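暮らしの相談広場 ＞ 住まいと庭 ＞ 屋外家具

庭のテーブルで在宅仕事をしている方、まぶしさと電波はどうされていますか

投稿：えんがわ見習い
6月21日（火）

いつも楽しく読ませていただいています。書き込むのは初めてなので、場所違いでしたらすみません。

昨年の秋に郊外の小さな借家へ引っ越しまして、念願の庭がつきました。庭といっても洗濯物を干したらもう半分ふさがるくらいの広さなのですが、それでも朝のうちは風が通って、鳥の声なんかも聞こえて、家の中で壁に向かってパソコンを叩いているのがだんだんもったいなくなってきたんです。

仕事は翻訳と、ときどき表計算です。週のほとんどが在宅なので、午前中だけでも外でできたらと思い、先日ためしに折りたたみの椅子を出してやってみました。結果は、二行ほど訳したところで画面がまぶしくて何も見えなくなり、日陰を追いかけて椅子を引きずっているうちに今度は電波が途切れ、途中まで書いたメールが送れたのか送れていないのか分からないまま、すごすご家に戻ってきました。家族にはずいぶん笑われました。

伺いたいのは次のようなことです。

・画面のまぶしさは、パラソルを立てれば何とかなるものでしょうか。画面に貼る反射防止のフィルムのほうが先ですか。
・無線の電波が庭の奥まで届きません。ルーターは玄関わきにあります。中継器というものを買えば済むのか、それとも置き場所の問題なのか。
・テーブルを買うなら、どんな天板が仕事に向いていますか。近所のSkernskaという家具屋さんで、板をすき間を空けて並べた丸いのと、一枚板ふうの四角いのを見てきました。見た目は丸いほうが断然好きです。
・電源コードを窓から引いてくるのは危ないでしょうか。

予算はテーブルを別にして、こまごましたものに最大3000円ほどで考えています。細かい質問ばかりで恐縮ですが、実際にやっていらっしゃる方の話が聞けたらとてもうれしいです。よろしくお願いします。

回答者：とくさの庭

こんばんは。まぶしさは日陰に入れば解決します。パラソルより建物の影が確実です。フィルムは買いましたが、あまり変わりませんでした。電波は中継器で。以上、短くてすみません。あ、それと蚊取り線香は足元に置くといいですよ。

回答者：丸卓で三度目の夏

えんがわ見習いさん、はじめまして。読んでいて、自分が始めたころのことをそっくりそのまま思い出してしまいました。私も最初の日は日陰を追いかけて、気がついたら物置の裏で膝にパソコンをのせて仕事をしていたんですよ。蜘蛛の巣だらけで。なので、どうかめげないでくださいね。長くなりますが、順番に書いてみます。

まず、まぶしさのことから。とくさの庭さんのおっしゃる通り、建物の影がいちばんです。ただ影は動きますから、ご自分の庭の影が何時にどこへ来るのかを、休みの日に一度だけ眺めておくと後がずいぶん楽になります。私は台所の窓から覗いてはチラシの裏に書きつけて、それを冷蔵庫に貼っていました。夏と10月ではまるで違う絵になるので、季節が変わったら書き直しです。この作業、案外楽しいんです。

パラソルもいいものですが、見落としやすいのが地面や壁からの照り返しです。頭の上は陰になっているのに、白い塀がまぶしくて目がしょぼしょぼする、ということがうちではよくありました。すだれを一枚、塀の側にかけたらすっかり落ち着きまして、これは500円の買い物でした。パラソルはProrntonのものを使っています。生地がしっかりしていて気に入っているのですが、風の強い日は迷わず閉じてください。私は一度、隣のお宅の植え込みまで追いかけていったことがあります。あとは画面の設定で背景を白、文字を黒にして、明るさをいっぱいに上げること。暗い色の画面は格好いいのですけれど、外では自分の顔ばかり映って仕事になりません。

次にテーブルです。丸いほうが断然お好きとのこと、もうその気持ちで決めてしまっていいと思います！　うちも板が放射状に並んだ丸い卓で、雨が溜まらずすき間から落ちてくれるのがありがたいところです。困るのは細かいもので、ペンの先はすき間に入るし、薄い紙に字を書くと溝のところでぷすっと穴が開きます。書きものには硬い下敷きが要りますし、マウスも、板の上でじかに動かすと溝でかたかた引っかかるので、私は何か平らなものを敷く派です。パソコン本体は縁よりも少し内側に置いたほうが安心ですよ。

板が放射状に並んだ丸テーブルは、こんな感じです。
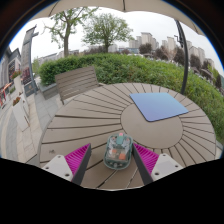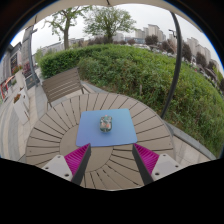
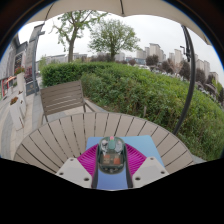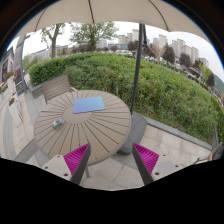 それから椅子ですが、これはテーブル以上に大事かもしれません。庭用の椅子はくつろぐためにできているものが多くて、背が寝ていて座面が低いんですね。お茶を飲むには最高なのに、一時間もキーボードを叩いていると肩がぱんぱんになります。私はいろいろ試した末に、食卓の椅子を毎朝運び出すという、何の工夫もないやり方に落ち着きました。脚の裏に土がつくので、勝手口に古いタオルを一枚置いてあります。もしお店で丸いテーブルをもう一度ご覧になるなら、ぜひ普段お使いの椅子の高さを測ってから行ってみてください。

電波の話に移りますね。玄関わきにルーターがあるというのは、うちの以前の配置とまったく同じです。庭が玄関の反対側なら、途中に壁がいくつも挟まっていますから、まずはルーターを家の真ん中寄りの、少し高いところへ動かせないか試してみてください。お金がかかりませんし、それだけで届くお宅もあるそうです。うちはそれでも駄目だったので、Mudemovの中継器を庭に面した窓のそばに差しました。コツは、電波の弱いところに置かないことです。つい庭のぎりぎりに置きたくなるのですが、中継器自身がちゃんと受け取れる場所でないと、弱い電波をそのまま渡されるだけになってしまいます。私は説明書を読まずに一週間悩みました。

ご予算のことを思うと、中継器は先に買わず、しばらくは外でやる仕事を選ぶという手もありますよ。私は下読みや校正のような、つながっていなくてもできるものを朝にまとめて外でやり、メールは家に入ってから送っています。途中で通知が来ないぶん、かえってはかどる日もあるくらいです。翻訳のお仕事でしたら、辞書だけ手元に入れておけば結構いけるのではないでしょうか。

電源コードは、私はやめました。窓に挟むと傷みますし、朝は芝が濡れていますし、何より自分が足を引っかけます。室内用の延長コードを外へ出すのは、どうかなさらないでください。屋外のコンセントがあるお宅なら、屋外用のコードを使えばよいのですが、見習いさんのところは借家とのことなので、増設するなら先に大家さんに相談ですね。私は夜のうちに満充電にしておいて、電池が減ってきたら今日の外仕事はおしまい、と決めています。だいたいお昼ごはんの支度とちょうど重なるので、時計がわりにもなります。

暑さのことも少しだけ。パソコンは人間より暑がりです。真夏は12時より前に必ず引き上げますし、ちょっと席を立つときも日なたには置いていきません。電話も同じで、私は以前、卓の上に置きっぱなしにして、触れないほど熱くしてしまいました。飲みものは蓋つきのものを。虫が入りますし、キーボードにこぼすと泣くに泣けませんので。

最後に手入れのことです。うちでは春にRathjenの木部用オイルを塗っています。前の日に溝の砂を古い歯ブラシでかき出し、よく乾かしてから、薄く2回。欲張って厚く塗った年はいつまでもべたついて、袖が茶色くなりました。お店でお求めになるときに、その天板に何を塗っていいのか必ず聞いておいてくださいね。木に見えて木ではないものもありますし、そちらにオイルは合いません。

長々と失礼しました。丸いテーブルが届いたら、ぜひまた様子を聞かせてください。

追記：えんがわ見習い

お二方とも、ご丁寧にありがとうございます。物置の裏のお話には、家族と一緒に声を出して笑ってしまいました（うちも物置の裏が候補地でした）。

さっそく昨日の夕方にルーターを廊下の棚の上へ移してみたところ、縁側のすぐ前まではつながるようになりました。奥の柿の木の下はまだ駄目ですが、そこは下読み専用の席にしようかと思います。コードはあきらめます。椅子の高さを測って、週末にもう一度お店へ行ってきます。

それから、とくさの庭さん、蚊取り線香は風上に置くのがいいのでしょうか。足元だと煙が顔に来てしまって、むせながら訳しております。

回答者：とくさの庭

風上で、少し離して置いてください。私は椅子の斜め後ろです。洗濯物に匂いがつくので、干している日は反対側に。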